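Torkton Garment Handling Collection: data card

Maintained by the Truldale workplace automation office
Contact: Styliani Manolakis, collection lead
Status: current at 4th July

Purpose

The Torkton collection records the handling of clothing and household textiles with hand-held grippers. It was assembled to train the sorting and folding arms that Hanex intends to introduce at the Truldale laundry service, where this work is done entirely by hand. The card is addressed to technical users of the data and to laundry employees whose duties the program will affect.

Contents

The present release holds 3000 episodes. Each episode covers one handling task, such as lifting a garment, turning it right side out, or laying it flat. Trousers, shirts, towels and bed linen are represented. Heavy canvas and items with loose metal fittings are excluded until the August revision.

Recording took place in furnished rooms as well as at the laundry's own benches. Garments returned to residential clients are handled in bedrooms and hallways, and training on bench recordings alone had produced poor results on draped and bunched cloth. Operators wore their own clothes and worked at their own pace.

Each episode is stored with gripper position, finger opening and a short task label in English. Labels were checked by Ashraf Hegazy against the laundry's existing handling guide, and the wording of that guide was kept wherever possible.

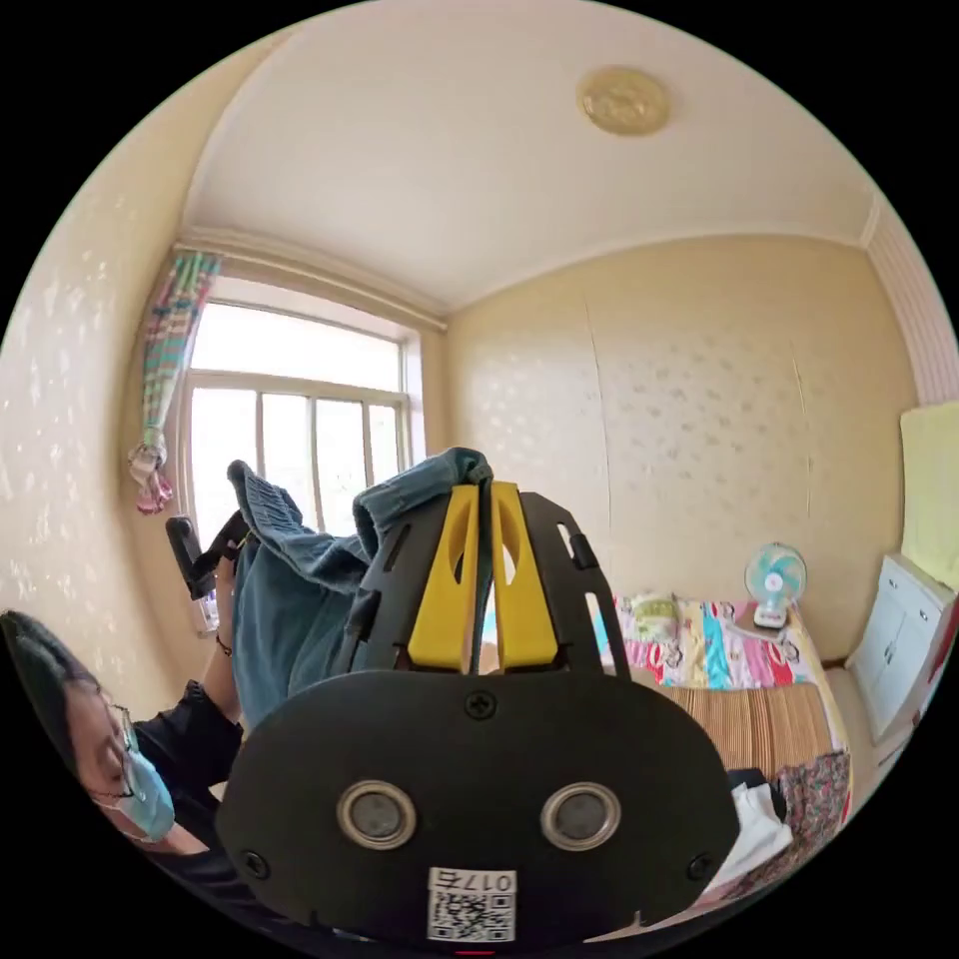
Will the folding arms replace the staff who now sort and fold?

No position is to be removed during the first stage, under the agreement signed by Lachlan Drummond for the employer and Leonilde Louro for the staff. Folding duties will be shared between employees and the arms, and hours freed by the change will be assigned to inspection, mending and client returns at the same rate of pay.

Effect on duties

The first stage covers 40 employees. Each will receive 10 hours of paid training before being rostered beside an arm. Employees may stop an arm at any time and are not required to give a reason. Stoppages are logged by station and are not used in individual performance reviews.

Staff have raised two concerns that remain open: the noise level at the folding benches, and the loss of informal conversation when stations are moved farther apart. Both are to be considered before the floor plan is settled.

Consent and access

All operators gave written consent and may withdraw their episodes by writing to the collection lead. Requests for access should state the intended use and the name of the responsible supervisor. Use of the data to monitor or rank employees is prohibited.

Known limitations

Dark fabrics are over-represented. Left-handed operation is rare. Questions about labelling should be directed to Shahla Shirazi.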